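The Purple Bowl

1. Pearce Street

The flat came with a pine table that the last people had not wanted to carry down the stairs. She had sat at it every evening for a week before she decided it could stay. It was too long for the kitchen. To open the oven you had to stand at one end and lean.

Her sister drove over from Clorno with the last of their mother's things in two boxes. One was mostly saucepans. The other had the radio, a tin of buttons, the good scissors and the purple bowl, which had been rolled in a bath towel.

'You have it,' her sister said. 'I've got nowhere for it.'

'You've got a whole house.'

'I've got nowhere for it, though.'

The bowl had lived on the sideboard for as long as either of them could remember, and it had always held sweets. Their mother bought them from the Reketti shop by the station, 50 at a time in a paper bag, and tipped them in without looking. You were allowed one after dinner. You were not allowed to rummage. Visitors could take two, and their uncle took a handful and put them in his coat pocket, and their mother saw him do it every time and said nothing until he had gone.

They made tea and went through the buttons. Her sister kept the brass ones and a green one that neither of them could place. By four it was getting dark, and she wanted to be past the Loltosis roundabout before the traffic, so she washed her cup and looked for her keys. At the door she felt in her pocket and came back into the kitchen.

'I found this down the side of the armchair,' she said, and put it on the table, and left. 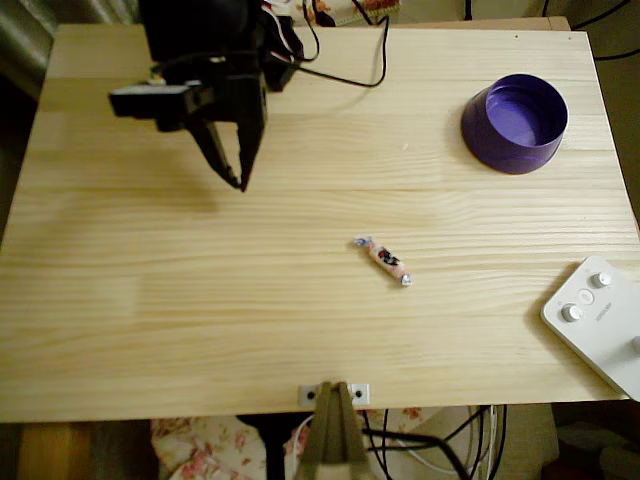

2. October

She did not eat it. She did not put it in the bowl either, at least for the first few days. She ate her toast at the other end of the table and moved the post round it. When she wiped the wood down she picked the sweet up by one twisted end, wiped, and set it back.

It could have been down that chair for ten years. The armchair had gone to a man with a van, and he had asked whether there was anything wrong with the springs. There was, and she had told him, and he had taken it all the same.

On the Saturday she walked to the station. The Reketti shop had become a place that mended phones. She stood outside for a bit – there was a bench – and then went to the supermarket and bought milk, bin bags and a bag of mixed toffees. They were the wrong kind, square and wrapped flat.

At home she tipped them into the bowl without looking. It made the noise it used to make. She put the old one on top, where she could see the pink of the wrapper, and rang her sister.

'Have you eaten it?' her sister said.

'No. Have you still got that green button?'

'It's in my purse. I think it was off the raincoat.'

'Which raincoat?'

'The one she wore to your school. With the belt.'

She did remember the belt. She took a toffee and unwrapped it with one hand while her sister talked about the raincoat, and then about the boiler, and it was dark outside before either of them thought to hang up.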